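Receiving condolence visitors at home: tips for the kitchen and the front room

By Wanda Kurek

When there is a death in a family that many people know, the house fills quickly. My father-in-law was for many years the head of our parish association, and when he died last July we had visitors from the first evening until the day after the burial. I was in charge of the kitchen. I write down what I learned, so that another person in the same position can have an easier week.

Before the first visitors

Clear the hall first. People come in dark coats and they all look the same, so a rail with hangers is better than a bed covered with coats. If you have no rail, a broom handle between two high chair backs will hold light jackets, but not winter ones.

Put the condolence book on a small table near the door, with two pens tied to it with string. Pens without string go home with the guests. Choose a book with thick paper, because the ink from a gel pen comes through thin pages and the message on the other side is spoiled. Write the name of the dead person on the first page in pencil and go over it later, when your hand is calm.

Take down anything that can be broken easily. Visitors stand close together and they turn around with bags on the shoulder.

Tea and coffee

A normal kettle is too slow. Ask to borrow an urn from a church, a club or a school. Ours was an old Bultell and it needed almost one hour to become hot, so I filled it before breakfast. Do not fill an urn from the hot tap. Keep a folded towel under the tap of the urn, it always drips.

Make the coffee weaker than you like it. Guests who visit late in the day will thank you, and those who want it strong can have a second spoon of instant.

Cups: do not buy. Every neighbor has cups. Put a piece of colored tape under each one, a different color for each house, and you will give all of them back to the right owner. Masking tape comes off with warm water. Strong packing tape leaves glue, and then you need cooking oil and a soft cloth to remove it.

Food that other people bring

People bring food because they don't know what to say. Accept everything. Write the name of the giver on the dish at once, and also in a notebook, with what was in it. You will need the notebook when you send the thank-you cards.

Rice and anything with cream must go into the refrigerator without waiting. Divide a big pot into flat boxes, it cools much faster. Cakes without cream can stay on the counter under a clean cloth. If you get more than one house can eat, freeze it on the same day and put the date on the lid.

Our neighbor Normand Sandhu gave us a shelf in his freezer, and that saved three large pans of stew - I recommend to ask for this early, before your own freezer is full.

Flowers and wax

Cut the stems again when the flowers arrive, and remove the leaves that would be under water. Lilies drop an orange powder that stains. If it falls on cloth, do not rub and do not use water. Lift it with sticky tape, then put the cloth in the sun.

Candle wax on a tablecloth should become hard first. Scrape it with the back of a knife, put brown paper on both sides and press with a warm iron. Change the paper often.

The official visitors

In our case a man from the mayor's office came with a letter, and after him two gentlemen from the regional assembly who wanted to read a message aloud. Keep one room quiet for this, with water, glasses and a chair for the widow. Ask for a paper copy of any speech. My husband's aunt could not hear well, and she read it many times afterwards.

Letters and printed tributes should go in a flat box, not in a plastic sleeve in a warm room. Take out metal clips, they rust and mark the paper.

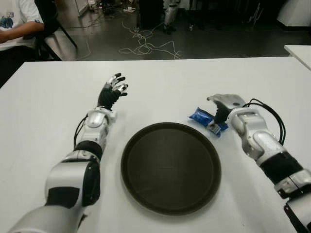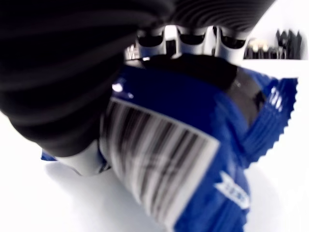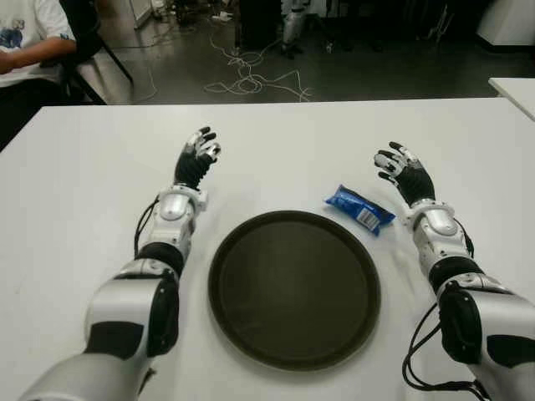 First and last: robotic arms at a white table. Middle: a gripper from close.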